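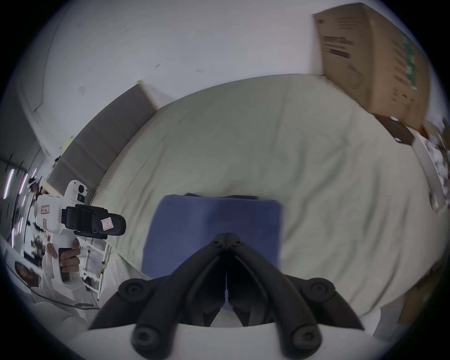

Week 6: The Discharge Petition

Reading for this week: Lyons, chapter 4. Skim the Sorensen handout on the Rules Committee if you missed section.

Most bills in the U.S. House die in committee. The majority leadership decides what reaches the floor, and a chair who dislikes a bill can simply leave it alone. The discharge petition is one way around that.

How it works

A bill must sit in committee for 30 legislative days before a petition can be filed. Legislative days are not calendar days, so this can take a couple of months. A member then files with the Clerk, and others sign in person. It takes 218 signatures, a majority of the full House. Names are public (since 1993) and can be withdrawn until the last one is added.

Why members don't sign

Signing against your own leadership has a price: committee seats, campaign help, floor time for your own bills. Some cosponsors of a bill will still refuse to sign its petition. Keep cosponsoring and signing separate in your essays. Several of you mixed them up on the first paper.

Terms to know

Discharge
Legislative day
Special rule
Suspension of the rules (needs two-thirds)

For section

Shireen Shezi's group argues for lowering the threshold, Johannes Mofokeng's group against. Each side gets 19 minutes, then questions. Bring 2 printed copies of your outline.

Paper topics are due November 1, 2020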